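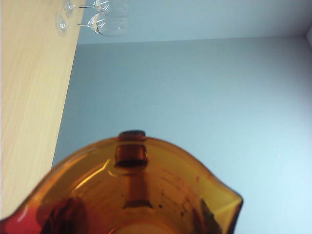
Tandudik amber glass pitcher, review after ten months

Bought this in March for the porch, meant to write it up by summer, and now it's January 13, 2019 and I'm doing it between two loads of dishes. So, quick one. Or that was the plan.

Short version for people standing in the store with it in their hands: good pourer, awkward to clean, heavier than you want, beautiful color. I'd buy it again but not at full price.

Longer version.

The color

Why I bought it. Amber, orangey, honey where the light gets through and going to a rusty brown where the glass is thick. The rim picks up the light and goes bright orange all the way along. On the shelf at the store it looked a bit flat, they had it under those bluish lights. Got it home, put it by the kitchen window, totally different thing. If you're ordering from the website don't judge by their photo, it's too yellow.

One thing about amber glass. It changes whatever you put in it. Water looks like weak tea. Tea looks like cola. Lemonade looks fine, if a little old. Milk, no. I tried milk once for a pancake breakfast and my nephew wouldn't touch it. Iced coffee is the winner, you can't see that it's gone cloudy. Red drinks go brown. I made a hibiscus thing for a birthday and it came out looking like gravy in there, tasted great, nobody took any till I poured the first few glasses myself.

The shape

Wavy rim. Goes up, dips, then swings out to a proper point for the spout. I thought the wave was going to be annoying and it's not, except when filling. You fill to the lowest part of the dip obviously, so you lose a good inch compared to what you think it holds. The tag said 2 quarts. I measured with a measuring cup and yes you can get 2 in there, but then you can't walk with it. A quart and a half is what I'd call full.

Also plastic wrap does not like that rim. Foil neither really. I gave up and use a small plate on top, which rocks. If you want something that sits covered in the fridge overnight, get one with a flat top and a lid. This is a put-it-on-the-table pitcher.

Fridge fit: only with the door shelf out of the way, in my case on the main shelf, spout turned to the side. The spout sticks out more than you'd guess. I've knocked it with the mustard more than once. No chips so far. Fingers crossed.

Pouring

Really good. This is where it beats everything else I own. The point on the spout is narrow enough that it cuts off clean, hardly any dribble down the front. I did it with water, iced tea, a pretty thick mango lassi (recipe from Sudheer Shetty next door, who makes it much thicker than any pitcher was designed for) and pancake batter, because I was in a hurry and it was there. Batter was fine!! Ugly afterwards but fine.

Ice is another story. Big cubes jam up behind the spout and then all come at once. You get a splash down the table. Use small ice, or put the ice in the glasses.

Pour slow for the first glass when it's full. It wants to come over the low part of the rim too if you tip hard. After the first glass you can forget about it.

The handle

Dark brown, thick, nearly solid looking where it joins at the top. Feels safe. You can look down through the glass and see the whole handle as a dark band, which I like, silly thing to like. Grip is good for me, I have medium hands. Meinir Samuel borrowed it for her mother's lunch and said it was a two hand job for her when full, and her mother couldn't manage it at all. So if it's for someone with bad wrists, skip it, or only fill it half way.

My husband says the handle is a bit short, his little finger ends up underneath. Try it in the store if you've got big hands.

Weight

Heavy. I put it on the kitchen scale but the bowl of the scale is too small and the number kept jumping so I can't tell you. Heavy like a cast iron pan is heavy, not the biggest one. Once full it's a lot. The upside is it doesn't tip over. Dog's tail, kids, windy porch, it stayed put every time.

Cleaning

OK here's the bad part. It shows spots. Little dark specks and faint brown stains on the inside wall, up between the handle and the spout. Mine has them now and I've washed it plenty. I think it's tea. I make a lot of tea. They show up most when you look straight down into it, from the side you'd never know, the color hides everything. Which is either good or bad depending what kind of person you are.

What I tried:

Bottle brush and dish soap. Gets the bottom, doesn't get up under the handle side because the brush bends the wrong way.

White vinegar, left overnight. Some improvement. Kitchen smelled.

Rice and warm water, swirl it around. My grandmother's method. Fun for a minute and then your arms hurt. Helped a bit.

Denture tablets. Best so far. Two tablets, warm water, leave it till after dinner, rinse a lot. Still a few specks left, so maybe they're there for good.

Baking soda paste on a sponge tied to a wooden spoon. Worked where I could reach. Sponge came off and I had to fish it out with tongs.

The opening is wide enough for my hand but the wrist gets stuck partway, so you're cleaning with your fingertips. My daughter does it better, she's eleven, I pay her in quarters.

Dishwasher: the tag says no. I did it once by mistake on the bottom rack, nothing happened to it, but it takes up half the rack and I wouldn't chance it again. Don't put hot stuff in it either. I let my tea cool on the counter first.

Dry it upside down? Can't, because of the wave. It wobbles on that rim and I don't trust it. I lean it on a folded towel on its side and then wipe the inside with a paper towel on the spoon. If you leave water sitting in the bottom you get a ring, hard water here, yours may be better.

Compared to the others

I had the Stedach clear one before this. Cheaper, lighter, flat top, came with a plastic lid that cracked. Poured terribly, ran down the front every single time, I had a washcloth living next to it. But it went through the dishwasher every night for years and always came out spotless. If your pitcher is for the fridge and for kids, get the Stedach and don't read any further.

My sister has the Pradov, the tall skinny one. Fits in the fridge door. Looks nice. Falls over if you look at it wrong, and you can't get any kind of hand in there. She uses it for flowers now. The Tandudik makes a decent vase too by the way, tulips droop over the wave in a nice way, but the amber makes the stems look dead.

Price

I paid full price, which I'm not going to put here as it's gone up and down since. I saw it in January clearance for a lot less and was annoyed. The store lady at Mạch (the little kitchen place by the post office, parking in back) told me they get a few seconds now and then, with bubbles in the glass, for half off. I'd take bubbles. You'd never see them in this color.

Matching glasses exist. I didn't get them. I use plain clear ones so people can see what they're drinking.

Stuff I forgot above

Fingerprints show on the outside, mostly near the spout.

It came packed well, tons of paper, box in a box. There was a sticker on the bottom that took forever to come off. Cooking oil, wait, scrape with a fingernail. The bottom glows kind of pale when light comes up through it, so if you leave sticker gunk on there you will see it evry time you look in.

No sharp spots on the rim that I could find. I ran a finger all the way around before letting the kids use it.

It doesn't sweat any less than other pitchers. Put a coaster or a saucer under it. I have a mark on the porch table to show for it.

Loud when you set it down on stone. I've started putting it down on a dish towel.

Who should get it

Somebody who has people over, makes iced tea or iced coffee or just puts water on the table and wants it to look like they tried. Somebody with a shelf to keep it on, it's too nice and too big for a cupboard.

Not for: small fridges, weak wrists, milk, anybody who gets upset by a speck.

Four stars from me. Would be four and a half if I could get my hand in there. Will update if the stains come out, somebody in the comments on my teapot review mentioned citric acid so thats next, once I find where I put it.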